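首页 | 列表说明 | 按日期 | 按主题 | 按作者 | 上一封 | 下一封

发件人:Fang
收件人:织物护理技术列表
主题:Re: 软水器再生后第一批洗涤的碱度偏高
日期:05/08/2003

Valter Berge 写道:

> Torkosstead 店里换了新的软水器以后,毛巾手感反而变差。进水硬度
> 用试纸测是 1000 毫克每升上下都读不准的那一档,出水测不到硬度。
> 洗涤剂用量没有改,还是按装软水器之前的量加。烘干后毛圈发涩,
> 叠起来比以前厚。再生设在夜里,早上头几锅最明显,
> 下午好一些。
>
> 我怀疑是树脂漏盐。供货方说不可能,让我去查漂洗阀。
> 列表里有人测过再生之后头几锅的末次漂洗水吗?

Valter:

测过。先说结论:你描述的现象里至少有两个独立的原因,需要分开查,合在一起改参数会看不出是哪一个起了作用。

一、洗涤剂过量

硬水条件下,配方里相当一部分助剂用于络合钙镁离子。出水硬度降到测不出以后,这部分助剂没有对象可络合,全部留在洗液里,碱度随之升高。原有的漂洗次数是按硬水条件定的,漂不净,残碱留在棉纤维上,烘干后就是你说的发涩。

软化以后用量必须重新标定,不能沿用旧值。做法是从旧用量往下减,每次只减一级,每一级跑同样的负荷、同样的程序,取末次漂洗排水测总碱度,与当时的进水总碱度比较。两者之差降到允许范围以内,并且洗净度没有下降,就停在这一级。注意比较对象是进水,不是纯水。钠型树脂只交换阳离子,碳酸氢根原样通过,进水本身的总碱度不会因为软化而降低。有人拿排水数值直接和说明书里的限值比,得出漂不净的结论,其实超出的部分进水里就有。

二、再生后的残余盐

供货方说"不可能"是不严谨的。再生分反洗、吸盐、慢洗、快洗几个阶段,慢洗和快洗的时间不够,树脂床里的盐水就会被带到产水里,在最先用水的几锅里出现。你说早上明显、下午好转,和这个过程相符,但还不足以证明,因为早上水温也低,洗涤剂溶解慢,现象类似。

区分的办法是测电导率。再生结束后立刻在软水器出口取样,之后按固定的出水量间隔再取,同时取进水样。正常情况下两者电导率接近,软水略高一点,属于钙镁换成钠之后的正常差别。如果第一个样明显高出,后面逐个回落,就是快洗不足。再用硝酸银滴定氯离子核对一次,氯离子同步偏高才能定为漏盐。只看电导率的话,进水本身波动也会造成误判。

我们在 Hullivden 用的是 Markstead 的控制阀,快洗时间出厂设得偏短,盐箱液位又偏高,两项叠加,头一锅氯离子超出进水很多。把快洗延长 5 分钟,盐箱浮子往下调,之后再取样就与进水持平了。型号不同,数值不要照抄,方法可以参考。
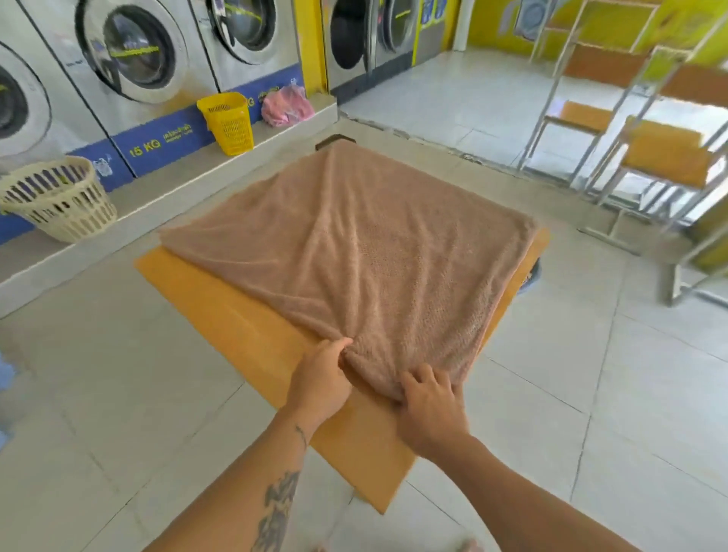 三、漂洗阀

供货方让你查漂洗阀,这一条也不能省。阀门关不严时,漂洗段的液位达不到设定值,浴比变小,稀释倍数随之下降。漂洗是逐次稀释,每一次差一点,3 次之后的差别就很可观。设每次排水后织物带液量为 a,进水后总液量为 b,残留浓度每次乘以 a/b,三次就是 (a/b) 的三次方。毛巾类毛圈织物的带液量比平纹大得多,a 大,b 又因为液位不足而变小,残留上升得比床单快。所以同一台机器洗床单没有问题而毛巾发涩,不能用来排除漂洗不足。

检查方法:空机进水到漂洗液位,停机静置,看液位有没有下降。有下降就拆排水阀,看密封面有没有线头和硬币一类的东西。进水侧则测到达液位的时间,与说明书比较,偏长就先清滤网。中间加一次脱水对降低 a 很有效,比再加一次漂洗省水,前提是机器的程序允许改。

四、关于手感的判定

手感不要作为唯一的指标。不同的人摸同一条毛巾结论可以相反,过烘也会让毛圈变硬,与残碱无关。建议固定一组同批次、同克重的毛巾作对照,一半走旧参数,一半走新参数,烘干到同样的含水率,放置同样的时间以后再比。吸水性可以用滴水法:把毛巾摊平,滴一滴蒸馏水,记录水滴完全吸入的时间,取不同位置的平均值。用过柔顺剂的毛巾要剔除,柔顺剂会把吸水时间拉长,盖过其它因素。

残碱可以用酚酞在脱水后的织物上点一下,变红就说明碱度明显偏高。不变色不等于没有残碱,只说明 pH 在变色范围以下,还要再用通用指示剂看一次。

叠起来变厚这一点,我倾向于认为是毛圈被烘得直立起来,与软水关系不大。如果换软水器的同时动过烘干温度或者装载量,请一并写出来。

五、你的硬度数据

最后一点。试纸在高硬度段基本没有分辨力,"上下都读不准"的数据不能拿来设再生周期。请用 EDTA 滴定重做,指示剂用铬黑 T,缓冲液调到 pH 10,水样先稀释再滴,结果乘回稀释倍数。报数时注明以碳酸钙计还是以氧化钙计。上个月列表里有一封信两种单位混用,后面跟了一长串回复都在争一个不存在的差异。

硬度确实有那么高的话,还要核对树脂的交换容量和两次再生之间的产水量。高硬度进水下单床软化的泄漏量会随钠离子浓度上升,试纸测不出来,滴定能测出来。你的树脂如果是按产品样本上的标称容量选的,实际可用容量要打折扣,具体取决于每升树脂的用盐量。盐耗省得越多,可用容量越低,样本里一般有对应的曲线,请按你实际的用盐量去查。

请补充以下几项,有了这些才好往下讨论:

- 进水和软水的滴定硬度、总碱度、电导率
- 树脂体积,每次再生的用盐量
- 再生各阶段的时间设定
- 洗涤剂的种类和每公斤干布的用量
- 漂洗次数,各段液位,中间是否脱水

排查顺序我建议先测电导率,再查阀,最后动洗涤剂用量。前两项不改变工艺,测完可以原样恢复。

滴定步骤以前写过,在归档第 2703 封,里面缓冲液的配法有一处笔误,后一封回信里已更正,请以更正后的为准。

Fang

--
退订请向列表地址发送空白邮件,主题写 unsubscribe

联系列表管理员 | 版权归各来信作者所有 | 返回顶部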